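# Custari Water Polo Match Log

Shot and exclusion records for the Kirnau regional league, typed up from paper scoresheets. Maintained by Arturo Bellini. Last updated July 3, 2020.

## Contents

- `matches.csv` – 44 rows, one per match
- `goals.csv` – 598 rows, one per goal
- `shots.csv` – 3975 rows, saved and missed attempts included

Times are given as period and clock remaining, so `3-04:12` means four minutes twelve seconds left in the third. Cap numbers are as worn on the day. Goalkeepers are always 1 or 13.
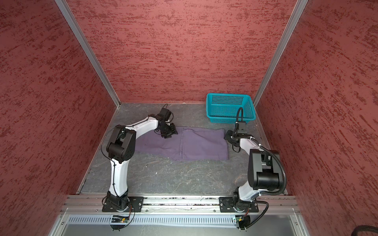
Penalty shoot-out goals are not in `goals.csv`. They sit in the `shootout` column of `matches.csv` as a plain score, home side first.

## Known problems

The Zerkgate away match has no second period shots. The sheet went missing and only the goals could be filled in from the match report. Morelli changed two cap numbers at half-time in their home match against Kirnau, and both players are logged under the old numbers throughout.

Exclusions are marked `E`, penalties `P`. Brutality calls are logged as `E` with a note.

## Use

Free for any non-commercial use. Please keep the file names as they are.

## Comments

**poolside_k:** Row 31 of matches has the home and away sides swapped, I think. Morelli were in white that day.

**Arturo Bellini:** Checked, you're right. Fixed in the next upload.

**tern:** Any plans to add the under-18s?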